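보낸사람: Zuleica Peixoto
받는사람: 대회 운영 메일링 리스트
날짜: 10/17/25
제목: Re: [운영] Fevon 온라인 예선 서버 틱 지연 및 재경기 기준

답장이 늦었습니다. 서버 로그와 관전 클라이언트 로그를 대조한 결과를 먼저 적고, 인용한 질문에 항목별로 답합니다.

> 예선 2라운드에서 Siliņa 서버에 배정된 경기 가운데 지연 신고가 들어온 것이
> 17건입니다. Drevberg 서버 쪽은 신고가 없습니다. 두 서버의 설정 파일은
> 같다고 들었는데, 그렇다면 원인이 회선인지 서버 프로세스인지 확인이
> 필요합니다.
>
> 그리고 현행 규정 문구로는 재경기 여부를 심판이 판단할 근거가 없습니다.
> "심각한 지연"이라고만 되어 있어서 팀마다 해석이 다릅니다. 수치 기준을
> 넣을 것인지, 넣는다면 클라이언트 측정값을 인정할 것인지 의견 주십시오.
>
> 관전 지연 시간도 같이 정했으면 합니다. 지난 8월 대회 때는 방송 쪽과
> 심판 쪽 값이 달라서 일시 정지 처리 때 혼선이 있었습니다.

1. 원인

설정 파일은 같지 않았습니다. 배포 저장소의 파일은 동일하지만 Siliņa 쪽 인스턴스는 기동 스크립트에서 로그 상세도를 덮어쓰고 있었고, 리플레이 기록과 디버그 로그가 같은 디스크에 동기 방식으로 쓰이고 있었습니다. 교전이 길어지는 구간마다 쓰기 대기가 발생했고, 그 시점에 틱 처리 시간이 최대 37ms까지 올라갔습니다. 회선 쪽 패킷 손실은 신고 시각 전후로 유의미한 값이 없습니다.

신고된 경기 중 서버 로그에서 틱 초과가 확인되는 것은 거의 전부입니다. 나머지는 선수 측 클라이언트의 프레임 저하로 보이며 서버 로그에는 흔적이 없습니다. 이 경우는 현행 규정상으로도 재경기 대상이 아닙니다.

어젯밤 기동 스크립트에서 해당 옵션을 제거하고 리플레이 기록 경로를 별도 볼륨으로 옮겼습니다. 봇만 채운 시험 경기에서는 틱 초과가 재현되지 않았습니다. 다만 봇 경기는 투사체 수가 실제 경기보다 적어서, 이 결과만으로 해결되었다고 적지는 않겠습니다. 연습 서버로 열어 두고 로그를 더 받겠습니다.

2. 재경기 기준

수치를 넣는 데 찬성합니다. 측정값은 서버 로그만 인정하는 쪽이 맞다고 봅니다. 클라이언트의 네트워크 그래프는 화면 갱신 주기와 표본 구간이 버전마다 다르고, 스크린샷으로는 그 구간을 확인할 방법이 없습니다. 신고 접수용 참고 자료로는 계속 받되 판정 근거에서는 빼자는 뜻입니다.

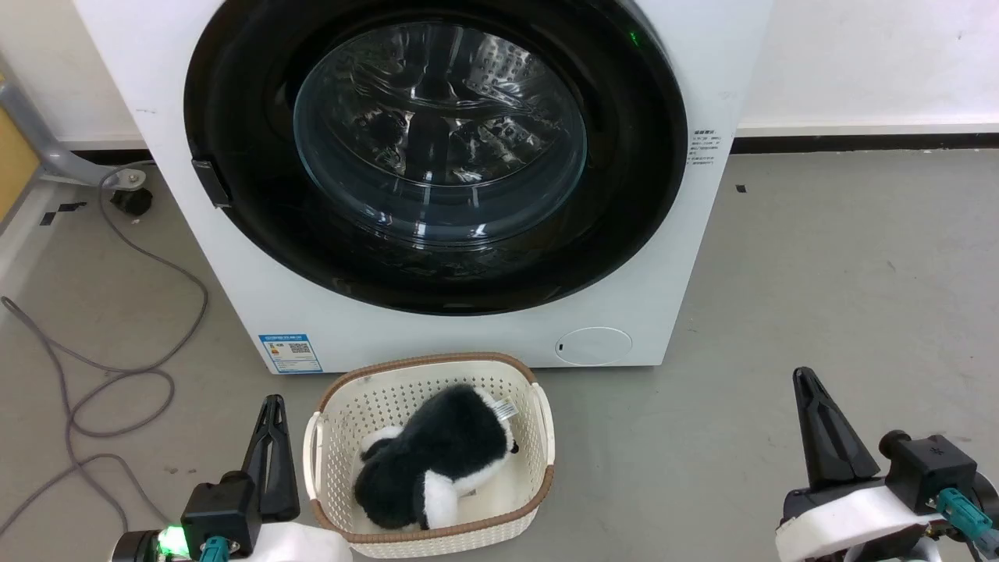 사진: Zuleica Peixoto

문구 초안은 다음과 같습니다.

"라운드 진행 중 서버 틱 처리 시간이 기준값을 초과한 상태가 연속 2초 이상 기록된 경우, 심판은 해당 라운드를 무효로 하고 재경기를 지시할 수 있다. 기준값은 대회별 기술 부칙에서 정한다. 판정에는 대회 서버의 로그를 사용한다."

"지시할 수 있다"로 둔 것은 라운드 결과가 이미 확정적인 경우 심판 재량을 남기기 위해서입니다. "지시한다"로 바꾸자는 의견이 있으면 주십시오. 그 경우에는 예외 조항이 따로 있어야 합니다. 예를 들어 한쪽 팀 전원이 탈락한 뒤 초과가 발생한 라운드까지 다시 하게 되면 일정표가 맞지 않습니다.

기준값은 Fevon 예선에 한해서 19ms를 제안합니다. 현재 서버의 정상 구간 측정치와 초과 구간 측정치가 겹치지 않는 값입니다. Pusora 리그는 틱레이트가 다르므로 같은 값을 쓸 수 없고, 그쪽 부칙은 따로 작성해야 합니다.

적용 시점은 다음 라운드부터로 하고 소급하지 않았으면 합니다. 이미 끝난 경기는 현행 문구에 따라 심판이 내린 결정을 유지합니다. 이의 신청 기간이 남은 경기는 로그 사본을 양 팀에 모두 보내고 기존 절차대로 처리하면 됩니다.

3. 관전 지연

8월 혼선의 직접 원인은 방송용 중계 서버가 심판용 중계 서버의 출력을 다시 받는 구조였다는 점입니다. 지연이 두 번 더해졌고, 방송 쪽에서는 일시 정지 요청이 들어온 시점을 심판 화면과 다르게 보고 있었습니다. 두 중계를 모두 본 서버에서 직접 받도록 변경하면 값이 단순해집니다.

심판 쪽은 지연 없이, 방송 쪽은 기존 값을 유지하는 것으로 제안합니다. 심판용 접속 주소가 외부에 나가면 이 구성은 의미가 없으므로 비밀번호는 경기일마다 교체하고, 리스트에는 올리지 말고 개별 전달해 주십시오. 일시 정지 처리의 기준 시각은 서버 로그의 시각으로 통일합니다. 방송 자막의 경기 시계는 기준이 아닙니다.

4. 남은 작업

로그 보존 기간이 정해져 있지 않습니다. Drevberg 서버는 디스크가 차면 오래된 파일부터 자동으로 지우게 되어 있고, Siliņa 서버는 지우지 않습니다. 이의 신청이 끝나기 전에 로그가 없어지면 위의 2번 기준 자체를 적용할 수 없습니다. 최소한 대회 종료 시까지 보존하도록 두 서버를 맞추겠습니다. 반대가 없으면 다음 점검 때 반영합니다.

파일 이름 규칙도 서로 다릅니다. 한쪽은 경기 번호가 앞에 오고 다른 쪽은 시각이 앞에 옵니다. 대조 스크립트에서는 임시로 변환해 썼는데, 경기 번호를 앞에 두는 쪽으로 통일하는 것이 검색하기 쉽습니다. 시각은 전부 UTC로 기록됩니다. 심판 보고서에는 한국 시각으로 적고 있으니, 보고서 양식에 시간대 칸을 추가해 주십시오.

대조 스크립트는 저장소의 tools 디렉터리에 올려 두었습니다. 입력으로 서버 로그와 경기 번호를 받고, 초과 구간의 시작 틱과 끝 틱, 해당 라운드 번호를 출력합니다. 일시 정지 중에 발생한 초과는 아직 걸러내지 못하므로 그 부분은 출력 결과를 직접 확인해야 합니다.

2번 초안에 대한 수정 의견은 이 스레드에 답장으로 주십시오. 기술 부칙은 의견을 반영한 뒤 새 제목으로 다시 올리겠습니다.

Zuleica Peixoto
Fevon 예선 서버 담당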